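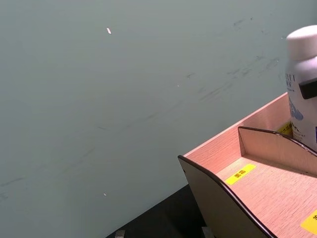 How to keep a sleep diary before your first appointment

Home | Sleep | Appointments | Printable forms | Contact

A sleep diary is a short written record of when you went to bed, when you think you fell asleep and how you felt the next day. Clinics often ask for one before they talk about treatment. Two weeks of entries is the usual amount. Each entry takes a couple of minutes.

What you need

The diary sheet (print it from the forms page or copy the headings by hand) and a pen. A phone app is fine if you already use one, but the screen can keep you up, and paper is easier to hand over at the front desk.

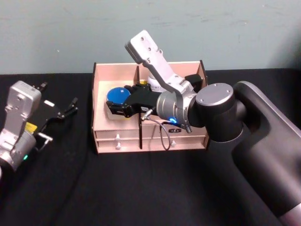

Step 1. Pick a spot for the diary

Keep the sheet where you will see it first thing in the morning. Next to the bed is fine, and so is the bathroom counter. If the surface tends to collect clutter, give the diary its own place in a small box. A wooden organizer like the light pink one in the photo would do, and setting it on a black cloth as shown makes a pale box easy to find when you are half awake. Keep the pen with it.

Step 2. Fill in the evening section

Do this at 9 p.m. or whenever you start to wind down. Write down:

- caffeine and alcohol, with times
- naps
- exercise
- any medicine or supplement, including herbal ones, with the dose on the label

Do not stop or change a prescribed medicine for the sake of the diary. If you want to change one, call whoever prescribed it first.
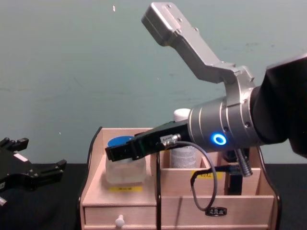
Step 3. Check the room once

Before the first night, turn off the lamps and stand in the doorway for a minute. Look for light around the curtains and under the door, then for chargers and other equipment with indicator lights. A bright blue one, such as the little LED ring glowing on the silver wrist joint here, is easy to miss in daytime. Cover what you safely can with dark tape, leave smoke alarms alone, and note on the sheet what you changed.

Step 4. Fill in the morning section

Write it within 30 minutes of getting up. Estimate how long you took to fall asleep and how many times you woke. Do not watch the clock overnight to get exact numbers. Nearly right is good enough.
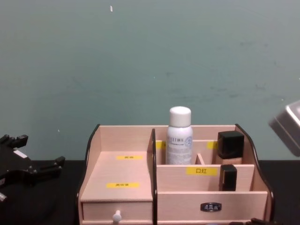
Turcotte Patient Education, Sleep and Anxiety Team

Step 5. Rate the day

Before supper, give your energy and your worry a score from 0 to 10. Use whole numbers. If something unusual happened, such as travel or a sick child, add a few words beside the score.

If you miss a day

Leave it blank and carry on with the next one. Filling in old days from memory tends to make every night look the same.

When to call sooner

Call your doctor without waiting for the appointment if you fall asleep while driving, wake up gasping for air, or feel much worse from one day to the next. If you have thoughts of harming yourself, call or text 988 in the United States, or your local emergency number.

Bring the finished sheets with you, along with your medicine list.

2 comments | 900 shares

We use cookies to remember your settings. Accept | Manage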